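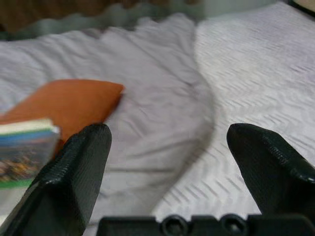

February, notebook, late afternoon

Right, writing this up while I still remember what we did, as Gladys will want it before she touches the Skorkau controller again. Short version: the right arm dropped its grip twice during bed tidying, and the second time the stop was slower than I'm happy with. We've parked the task until the wrist cable is sorted.

Long version. We were on the sheet-straightening routine, the same one Nayeli Alvarado wrote for the Kindero job, with the booklet and the orange thing left on the bed as clutter so the planner has something to work round. The first few passes were lovely, best I've seen it do (I was getting quite pleased with myself). Then on a pull towards the foot of the bed the right gripper simply let go. No warning and no change in speed, the fingers opened and the arm carried on along its path holding nothing at all. Log says "grip force 0, state OK", which is a cheek.

I restarted, re-homed both arms and ran it again at the slow setting. It went fine for a bit, then the same thing at nearly the same reach, only this time the arm kept pressing down into the mattress after the fingers opened. I hit the stop. It did stop, but I counted a good beat before it did, and the log puts it at 1,012 milliseconds from button to brakes on. It's meant to be well under half of that. Nobody was near the arms and nothing got bent, but I don't want to see that number again.

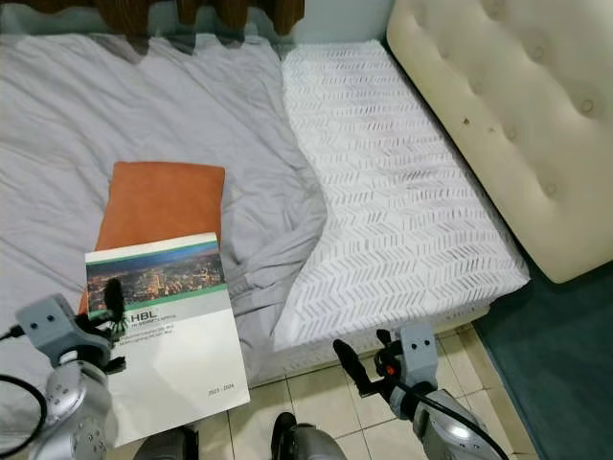 Why does it only drop the grip when it's reaching low over the front of the bed?

Best guess is the cable. At that reach the wrist rolls far enough to pull the signal line tight where it goes into the connector, and the controller loses the finger position for a moment. When it loses the position it falls back to open, a default left over from the Varela bench work, where open was the safe thing to do. With a fistful of sheet and the arm pushing down it's nothing of the sort.

I tried it with the motors off and the meter clipped on, rolling the wrist by hand. Out of 20 rolls the line broke up 6 times, always near the end of travel. Left arm, same test, clean all the way through. So I'm fairly sure of the cable, much less sure about the slow stop. Nayeli thinks the two are linked: the controller spends its time retrying the lost gripper and only gets to the stop message when it gives up. That would fit, and it would also be rather bad - a stop shouldn't be waiting in a queue behind anything. She's going through the message order tonight.

One more oddity. The camera view went smeary on the base turn before the second drop, and I wondered if the planner had lost the edge of the bed. Played it back and the edge estimate barely moved, so I'm leaving that alone for now.

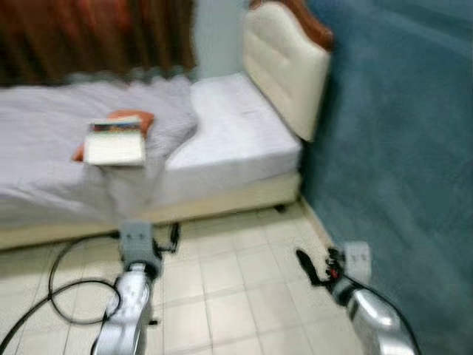 To do before anyone runs it again

- Swap the right wrist cable for one of the longer Pinex ones. There are 2 in the blue drawer, please don't use the one with tape on it.
- Change the lost-signal default from open to hold, and freeze the arm with it.
- Gladys Rengifo to check whether the stop can be wired straight to the brakes, bypassing the controller.
- Time the stop again, with the cable unplugged on purpose, arms up and clear of the bed.
- Tell Kindero the tidying demo will slip. I'll ring them myself in the morning.

Power is off at the wall and there's a tag on the switch. If you need the base for anything else, come and find me first.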